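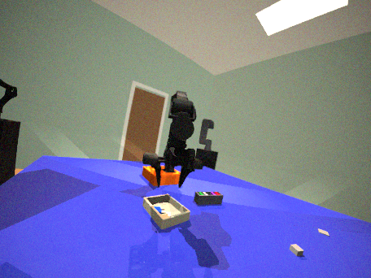

1. Why I chose this subject

My project is about how people in Nundbridge get rid of food waste, and whether the weekly food caddy collection is used as much as it could be. I live on the Landeg estate, where every house was given a small caddy for the kitchen and a larger bin for outside. Some streets put theirs out every week and others hardly at all. I wanted to find out what made the difference.

My tutor, Ffion Gape, suggested I keep to one estate and one question. I had first planned to cover the whole town, including the shops, but that would have been too much for one term.

2. How I did the survey

I wrote a one-page form with 9 questions and delivered it by hand to 600 homes in January. People could post it back through a box at the Landeg shop or fill it in online. I got nearly 200 back. I had hoped for more, but two of the delivery days were very wet and I think a lot of forms were left in porches.

The questions were kept short. They asked how many people lived in the home, whether they used the caddy, what they put in it, and what put them off. The last question was left open so that people could write what they liked, and this gave me the most useful answers. One person filled both sides of the sheet about foxes.

I also walked the estate on three collection mornings before school and noted which streets had bins out. I did not write down house numbers, as I had said on the form that nobody would be named. 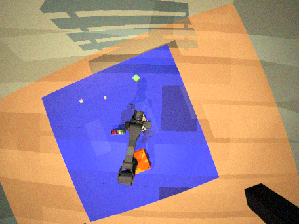 Walking round that early also showed me something the forms did not. In the terraced streets the bins have to be carried through the house, as there is no side gate. Those were the streets with the fewest bins out. On the newer side of the estate, where most homes have a path down the side, far more were out.

3. What I found

The main reason people gave for not using the caddy was smell. The second was running out of liners. Several people did not know that you can line the caddy with newspaper, and a few thought cooked food and bones were not allowed, although the leaflet says they are.

Larger households used the caddy more than people living alone. People on their own often said they did not have enough waste to make it worth the bother – one wrote that it took a fortnight to fill.

4. What could be improved

The forms that came back were probably from people who already care about recycling, so my results may look better than the true picture. If I did it again I would knock on doors in two or three streets instead of relying on the box. I would also ask about side gates, which I only thought of after the forms had gone out.

I think a roll of liners and a clearer leaflet would help most. For the terraces, a shared bin at the end of each row might work, but I would need to ask the people who live there first.

Handed in Fri 21 March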